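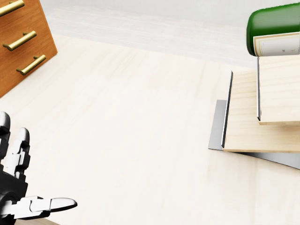

Clestilo rebound net, two months in

I bought the Clestilo rebounder back in May, mostly so my daughter would quit kicking balls against the garage door (the dent count was getting silly). It was 172 dollars with shipping, and I went back and forth on it for a while before Clodagh Hayes, who coaches her U12 team, told me the club has two of them and they get used every practice.

Setup took me over 20 minutes, and most of that was hooking the net on. The bungee loops are tight! Do the corners first, then work toward the middle, or you'll be redoing it like I did. The frame clicks together with push pins and you don't need any tools.

How does it play? Really well for passing. Hit it low and firm from ten yards and the ball comes back clean, right at your feet, so first touch work is great. Volleys are more of a gamble. There's a setting that tips the net back for high balls, and on that one the ball goes a bit wherever it likes, which my daughter says is good practice for her and I say is hard on my tomatoes.

The ground stakes are the weak spot. They're short and thin, and on soft grass the whole thing walks backward if you're shooting hard. I swapped them for longer ones from the hardware store and it's been solid since. We also tried a friend's Skalov, the one that costs 200, and the frame is heavier but the net felt kind of dead to me.

One loop has frayed so far. I emailed Clestilo and a Helmi Lahtinen wrote back the next morning and mailed me a pack of 10 spares, no charge.

Four stars from me. I'd buy it again, but please, Clestilo, better stakes.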